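The Great Folding Delusion

Every spring the closet people come for our winter coats. Annunziata Zanetti, who charges $80 for an afternoon in your bedroom in Bistow, wants them laid out on the bed, sleeves straight, then folded in thirds and stood on end like file folders. She says a puffer treated this way takes up half the room.

I have my doubts. A quilted jacket is mostly air, and air doesn't care how neatly you crease it. I tried her method on 2 jackets and my husband's parka. By the next morning all three had opened up again and pushed the drawer out an inch.

Niall Buchanan, who ran a dry cleaner's in Metside until last July, was blunter. "Hang it up," he told me. "You've got a hook, haven't you?" He doesn't think much of vacuum bags either -- he says he spent years trying to plump up what came out of them.

Still, I'll give Zanetti the bed. Spread flat, with the snaps facing up, a coat is at least easy to check before you put it away for the summer.

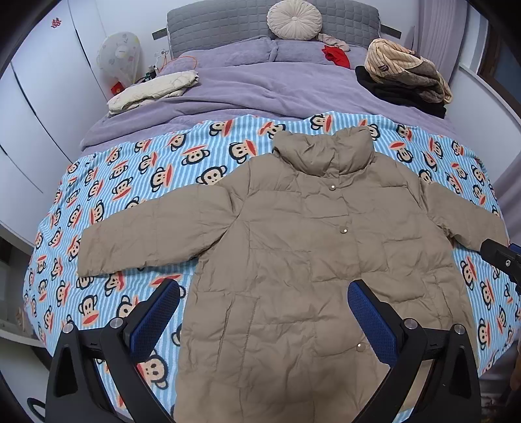 Go through the pockets while you're at it. Mine had a bus ticket and half a cough drop.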